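Teaching by Demonstration: A Conversation With the Data Collection Lead at Cenen

Trurkerville, 30 Aug 2018

The research institute Cenen has spent much of the past year assembling a library of recorded demonstrations for a two-armed robot. The project, known internally as Lambrakis, is intended to supply a learning system with enough examples of ordinary kitchen handling that it can attempt such tasks without being programmed for each one. The institute's data collection lead spoke with this publication at the Trurkerville laboratory and asked to be identified by position only.

The lead described the purpose of the work in plain terms. "We are asking the system to learn from what it is shown," the lead said. "The quality of what it is shown is therefore our whole responsibility. An error in the model can be corrected in an afternoon. An error in how the examples were gathered may take us back several months."

Each task in the library is recorded 500 times. The lead explained that the figure was settled in April, after early trials with smaller sets produced a system that performed well only when objects were placed almost exactly as they had been in the recordings. The present practice is to change the starting positions after every 10 recordings, following a printed schedule. Operators may not choose the positions themselves.

"People have habits," the lead said. "If you ask a person to put an object down anywhere, the object goes to the same few places. We found this in our own records, and we were surprised by how strong the pattern was."

Food items were added to the schedule this summer. The lead said that baked goods had been requested by the modeling staff because they vary in shape from one piece to the next and do not tolerate a firm grip. A block or a cup may be handled many times with no visible change, while pastry sheds flakes and loses its form. 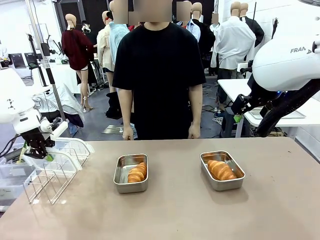

Two trays, each with a croissant, on the worktable between the robot's grippers. A dish rack stands to one side.

Asked whether worn items are removed from the table, the lead said that the rule is to replace any piece after five handlings, whatever its condition. An earlier rule left the decision to the operator. "That gave us a very uneven record," the lead said. "One operator would keep a piece all morning and another would discard it at the first crumb. The system does not need a perfect piece of food every time, but we need to know what it was given."

The institute also keeps its unsuccessful recordings. A dropped item or a missed grasp is labeled and stored with the rest, and the label states the point at which the attempt went wrong. The lead acknowledged that this policy was not accepted at once by the staff, some of whom viewed such recordings as a waste of storage. They are not used as demonstrations to be copied. They are used to train a separate part of the system that judges whether an attempt is going well.

Operators receive five days of instruction before their recordings are admitted to the library. According to the lead, the hardest lesson concerns speed. New operators tend to hurry once they become comfortable with the controls, and hurried motions contain small corrections that the system then imitates. "We ask for a steady pace and a clear intention," the lead said. "If the operator hesitates over the tray, the system learns to hesitate over the tray."

A second site, at Zaltmont, is expected to begin recording with the same schedule and the same labels. The lead said that differences in lighting and furniture between the two sites are welcome, while differences in procedure are not. Recordings from both locations will be reviewed at Trurkerville until the Zaltmont staff have completed a full set of 500 on their own.

On the question of when the system might be tested outside the laboratory, the lead declined to give a date. The next stage will examine whether examples gathered with one kind of food reduce the number needed for another. Bread rolls are scheduled first, followed by fruit.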